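Rechercher sur le blog
Rechercher OK

Carnet de chantier – février

Mardi, 6 h 50. Pas dormi. Le parking de Wovitz était déjà plein de camionettes quand je suis arrivée, garée sur le trottoir d'en face, tant pis. Pluie fine. Clive Ellwood au portail avec son thermos, pas un mot, juste un signe du menton vers la façade nord.

Donc voilà où on en est. L'immeuble Uroldale, 240 logements, aile nord à reprendre presque entièrement après le dégât des eaux. Les planchers des niveaux 3 et 4 condamnés. Le promoteur (Jellgate) voulait rouvrir avant l'été. Plus personne n'en parle, de l'été.

Réunion à 7 h 30 dans le bungalow. Chauffage en panne, on a gardé les manteaux. Kieran Whiteley a présenté le nouveau phasage : on garde les murs porteurs, on dépose toutes les cloisons, on refait les colonnes montantes cage par cage. Sept semaines par cage, dit-il. J'ai noté sept, j'ai souligné deux fois. On en avait cinq au marché. Glenys Cheetham a demandé qui paye les deux de plus. Silence. Jellgate « reviendra vers nous ».

Question des garde-corps encore. Le lot livré n'est pas le bon, hauteur insuffisante, il faut tout renvoyer chez Sethi. J'avais prévenu en décembre, j'ai le mail. Ne pas l'envoyer sous le coup de la colère. L'envoyer demain.

10 h, visite de l'aile avec Lacey Blackburn, du bureau de contrôle. Elle tape sur tout avec son petit marteau. Chape du 2e : sonne creux sur toute la partie côté cour. Elle veut un sondage avant d'autoriser le moindre stockage dessus. Or les plaques de plâtre arrivent jeudi, et c'est là qu'on devait les mettre... Appeler le transporteur. Appeler aussi le voisin pour la palissade, il a encore laissé un message, très long, je n'ai écouté que le début.

Midi avalé debout. Sandwich au thon, café froid. Un locataire évacué est venu à la grille, un monsieur du 4e, il voulait récupérer des albums restés dans un placard. Pas le droit de le laisser monter. Il est resté un moment à regarder ses fenêtres. J'ai pris son numéro, je verrai avec Clive si quelqu'un peut redescendre les cartons sous escorte. Y penser VRAIMENT.
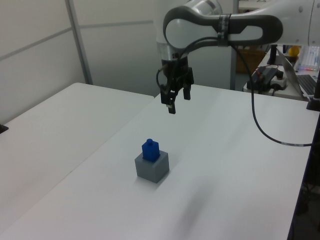
Après-midi

Paperasse. 1378 lignes dans le tableau des réserves, et encore, l'aile sud n'est pas saisie. La moitié en double. Kieran (Blackburn, pas Whiteley – il faut qu'on leur trouve des surnoms) s'est proposé pour trier, je lui ai tout donné avant qu'il change d'avis.

15 h, l'électricien passe la tête. Il manque les plans du local technique, version à jour. J'en ai une de novembre, lui une d'octobre, Jellgate jure qu'il en existe une de janvier. Personne ne l'a vue. Mail envoyé, relance envoyée, réponse automatique.

Bonne nouvelle quand même : les étais du porche sont validés. On peut déposer les gravats par là dès demain matin, ça évite de traverser toute la cour avec les bennes. Glenys contente, moi aussi. Trois jours de gagnés peut-être, à condition que la grue soit à l'heure, et la grue n'est jamais à l'heure.

Vent en fin de journée. Bâche du pignon arrachée sur un côté, deux gars remontés la fixer à la lampe. Je n'aime pas ça du tout. J'ai attendu en bas qu'ils redescendent, les pieds trempés. Redescendus 18 h 20.

Rentrée tard. Soupe. Relu le devis complémentaire, il y a une erreur sur la TVA page 3, et sans doute aussi dans le total mais je ne vois plus clair.

Pour demain :
mail Sethi, garde-corps (calme !)
transporteur, décaler les plaques
sondage chape, demander une date à Lacey
les albums du monsieur du 4e
chaussettes de rechange dans la voiture

Téléphone qui sonne, c'est Clive, à cette heure-ci. Je décroche.

7 commentaires – 3 partages

Contact | Mentions légales | Haut de page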